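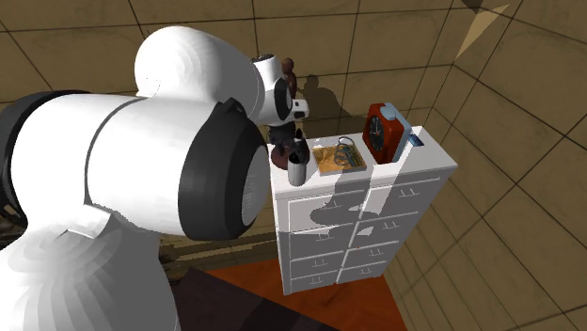 A white chest of drawers in a tiled room.

Drawers That Stick, Sag and Sulk

Posted 24/08/2018 in Around the House

Every home has one drawer that has to be opened with a hip and a bad word. Ours lived in the back bedroom on Purba Street for years, second from the top, and held all the socks, so the whole household learned the technique. Then one damp March it stopped opening at all and I was forced to become interested in furniture.

Start by taking everything out. I know. You will find a phone charger for a phone you threw away in another state, and a birthday card you meant to send. Put them somewhere else and keep going.

If it's a wooden drawer on wooden runners

Pull it all the way out and look for shiny spots along the bottom edges and the sides. Shiny means rubbing. Run a plain white candle over those spots, and over the matching strips inside the chest, pressing hard enough to leave a visible film. Slide the drawer in and out ten times. A bar of dry soap will do the job too, but soap picks up moisture in humid weather and you may be back where you began by August.

Don't use cooking spray. It works beautifully for a weekend and then turns to something like varnish with lint in it. I have done this so that you can skip it.

If wax isn't enough, sand the shiny spots lightly with medium paper wrapped around a scrap block. Stop and test often. Wood you've taken off is hard to put back, and a drawer that rattles is only a little better than one that sticks. Wait for a dry spell before you sand anything, or you'll be fitting the drawer to the weather.

If it's on metal slides

Vacuum the tracks first. Most "broken" slides are full of hair. Wipe them with a dry rag, then use a dry silicone spray, sparingly, and wipe off the extra before it finds your sweaters. Check the screws while you're down there. A loose one backs out until its head catches on the other half of the slide, and that is the mysterious clunk you've been blaming on the kids.

Screw hole stripped? Pack it with a couple of wooden toothpicks dipped in wood glue, snap them off flush, let it dry overnight, and drive the screw back in.

If the bottom is sagging

Empty it, flip it over, and press the panel back into its groove. Run a line of wood glue along the joint and weigh it down with books until morning. The Pimard catalog from my last kitchen remodel runs 1086 pages and has finally earned its keep.

Level the thing

Tile floors are never as flat as they look, and a chest that leans will twist just enough to pinch its own drawers. Set a level on top, side to side and then front to back. Slip thin shims under the low corner until the bubble behaves, and trim off whatever sticks out before somebody's toe finds it. While you're back there, anchor it to a wall stud. Do this even if you have no children. Open two full drawers at once and a chest can tip on a grown adult, who will feel very silly.

The sock drawer now opens with one finger. Everyone still uses a hip.

Next month: squeaky hinges, and what I did to the pantry door in Dridness.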